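# How Does Nail Polish Go From Runny to Hard?

By Anoma Haque
2021-10-12

I own 23 bottles of nail polish. My sister says I only need one. My sister is wrong, but she did ask me a good question last winter, while she was sitting at my kitchen table with her fingers spread out like a starfish and her nose itching.

"Why does it take so long to dry? And what is it even doing?"

I told her it was drying, obviously. Then I thought about it some more and saw that I hadn't really told her anything! So I went off and read a lot, and pestered a friend who mixes colors for a little polish company called Prositlow, and now I can explain it properly. (My sister scratched her nose, by the way. Orange streak, right across.)

## First, what are you painting?

Your nails are made of stuff called **keratin**. It's the same family of stuff that's in your hair, and in a cat's claws, and a horse's hooves. The part you can see is dead, so it doesn't hurt when you clip it. The living part is tucked under the skin at the bottom of the nail, and it keeps making new nail and pushing the old nail forward.

Fingernails grow about 3 millimeters in a month. Toenails are slower. If you paint your nails and then leave them alone, you'll see a bare stripe appear down by the skin after a week or two. The polish hasn't shrunk. Your nail has carried it along, like a suitcase on the moving belt at the airport.

Nails look smooth, but up close they have ridges and tiny rough places. That's good news for polish, which likes to have something to grip. Hand cream is bad news, because polish slides around on grease, and so you wash your hands first.

## What's in the bottle?

I used to think nail polish was just colored water with glue in it. Nope! In ordinary polish there's hardly ever any water at all. The main things are:

- **A film maker.** This is the part that stays on your nail and turns hard. The most common one has a big long name, *nitrocellulose* (say NY-tro-SELL-yoo-lohs). It starts out as plant fiber, such as cotton or wood, and gets changed in a factory.
- **Solvents.** A solvent is a liquid that other things can dissolve in, the way sugar dissolves in tea. Solvents keep the film maker runny so that you can brush it on. They are also what you smell.
- **Plasticizers.** These keep the dried polish a bit bendy. Nails bend all day long, when you type or pull off socks or pick at a sticker, and polish with no bend in it would crack right away.
- **Pigments.** Teeny bits of colored powder. Some sparkly polishes also have mica, a shiny mineral that comes out of rocks.

There's usually a resin in there too, which helps with sticking and shine. And there's something to keep the powder from sinking to the bottom, though it sinks anyway if you leave the bottle on a shelf long enough. Mine certainly do.

## OK, so what happens when it dries?

Picture a swimming pool full of very long, wiggly noodles. There's lots of water, so the noodles can float past each other without any trouble. You could stir the whole pool with a big enough spoon.

Now somebody pulls the plug. The water goes down and down, and the noodles get closer and closer. They start to flop over each other. By the time the water's gone you've got one big mat of tangled noodles on the floor of the pool, and good luck pulling just one of them out.

The long wiggly noodles are the film maker. Scientists call a long, chain-shaped molecule like that a **polymer**. The water in the pool is the solvent. Only in nail polish the solvent doesn't go down a drain, it goes up, into the air! It turns from a liquid into a gas, and we call that **evaporating**. Puddles do the same thing on a sunny sidewalk, only much more slowly, because the solvents in polish are in a hurry to leave.

And that's why it smells so strong. The smell is solvent floating off your fingers and up your nose. Open a window, please. I mean it. Breathing a lot of it can give you a headache, and it can also catch fire, so no candles on the table either.

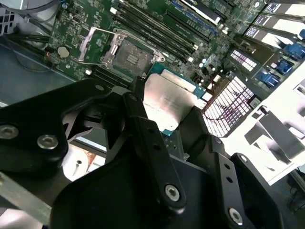 *Photo: Werkbridge*

## Why does it smudge when it feels dry?

Oh, this one drives me bananas. You wait. You give one nail a tiny tap. It feels dry! So you go and dig around in your bag for your keys, and when you pull your hand out, your thumb looks like a crumpled blanket.

The top of the polish is touching the air, so the solvent leaves from there first. You get a thin skin on top, and underneath it's still squishy. The solvent at the bottom has to squeeze its way up through that skin, and the thicker the polish, the longer the trip. My friend at Prositlow says it can be hours before the very bottom is as hard as it's going to get.

So I always paint 2 thin coats and leave a gap in between. One fat coat looks quicker. It isn't!

Blowing on your nails does help a little, because the moving air carries the solvent away and makes room for more to follow. A small fan does it better and you don't get dizzy. Ice water is a trick that people swear by, and the cold does make the polish feel firmer for a while, but cold slows evaporating down. I've tried it. Mostly I got cold hands.

## What are the little balls for?

Pick up a bottle and tip it from side to side. In a lot of them you'll hear a *tick tick tick*. Those are tiny metal balls, and they knock the sunken powder loose and mix it back in. Your spoon does the same job in a mug of hot chocolate when all the good stuff has settled.

I roll the bottle between my palms. Shaking it hard can put air bubbles in the polish, and then you get bubbles on your nails.

## How does it come off?

Remember the noodles in the empty pool? To get them swimming again, you fill the pool back up. Nail polish remover is a solvent too, very often one called **acetone**. You press a wet cotton ball on the nail and hold it there while you count slowly, and the remover sneaks in between the tangled chains until they let go and slide around again. Then you wipe.

Water won't do it. You could sit in the tub until your toes were wrinkly as raisins and your polish would still be there, because water can't get those particular chains to let go of each other.

Acetone also takes the natural oils out of your skin and nails, so your fingers may look white and chalky afterward. Wash them and rub in some hand cream. And do it with a grown-up, because acetone can catch fire, it stings like mad in your eyes, and it melts some kinds of plastic. I once set a soaked cotton ball down on a plastic ruler and the ruler has a fuzzy patch to this day.

## What about the kind with the lamp?

That's gel polish, and it's a different trick altogether. Regular gel doesn't harden by drying. It starts off as lots of short little pieces, and inside it there's an ingredient that wakes up when a certain kind of light shines on it. Once that gets going, the short pieces grab hold of each other and join up into one big net. No light, no net. You could leave it in a dark closet overnight and it would still be gooey in the morning.

The net is much harder to take apart than a pile of noodles, and so gel takes a long soak to get off. Gel is for grown-ups. It can give people itchy rashes if it gets on their skin, and the lamps give off ultraviolet light, which is the same sort that gives you a sunburn.

## Try it yourself (no polish needed)

You need white school glue, a plastic lid, and some patience.

1. Put a thin smear of glue on one side of the lid.
2. Put a fat blob on the other side.
3. Touch both very gently every half hour and write down how they feel.

School glue has water in it where polish has its stronger solvents, but the polymer part is a lot alike. The smear should go clear and hard long before the blob does. Poke the blob when its top feels dry and see what's going on inside. When they're both done, peel them off and bend them, and hold them up to a window.

My fat blob took until the next afternoon, and there was cat hair in it.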